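Computer Hardware Fundamentals
Handout 5: Main memory

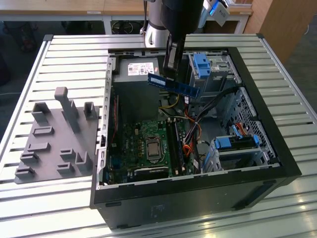
1. Purpose of main memory

Main memory holds the instructions and data that the processor is working on. Its contents are lost when the power is removed. In a desktop machine it is supplied on modules, each a narrow circuit board carrying several memory chips and a row of contacts along one long edge.

Storage drives keep data without power but respond far more slowly. The operating system moves data between the two as programs are opened and closed.

2. Cells and refresh

Each bit in dynamic memory (DRAM) is stored as a charge on a very small capacitor, reached through one transistor. The charge leaks away, so every row must be read and rewritten at regular intervals. This is called refresh. A row cannot serve requests while it is being refreshed.

Static memory (SRAM) uses several transistors per bit and needs no refresh. It is faster but takes up more space on the chip, and is used mainly for the processor caches.

3. Transfer rate and bandwidth

DDR stands for double data rate. Data is transferred on both the rising and the falling edge of the clock, giving 2 transfers per clock cycle.

Peak bandwidth = transfers per second x bus width in bytes

Measured bandwidth is lower than the peak figure. Refresh, row changes and switching between reads and writes all use time in which no data moves.

4. Latency

CAS latency is the number of clock cycles between a column read command and the arrival of the first data. To convert it to time, divide by the clock frequency. Use the clock frequency and not the transfer rate; mixing up the two is the most common error in coursework answers.

A module with a higher CAS figure may have the same delay as a slower module, as each of its cycles is shorter.

5. Channels

A memory channel is an independent path between the memory controller and one or more modules. With two channels in use, the peak bandwidth is doubled. The latency of a single access is largely unchanged.

Slots are not always filled in the order in which they sit on the board. Consult the board manual before fitting modules. Modules of different speeds will normally all run at the settings of the slowest.

6. Worked example

The Trorno test program copies a block of 1,855 MB in 50 ms.

Copy rate = 1,855 / 0.050 = 37,100 MB/s

A copy both reads and writes each byte, so the traffic on the memory bus is at least twice this value: 74,200 MB/s. State clearly in any report which of the two figures is being quoted.

7. Preparation for the practical

Read sections 3 and 4 again and bring a calculator. Written answers are to be uploaded to Womis by 2025-12-15.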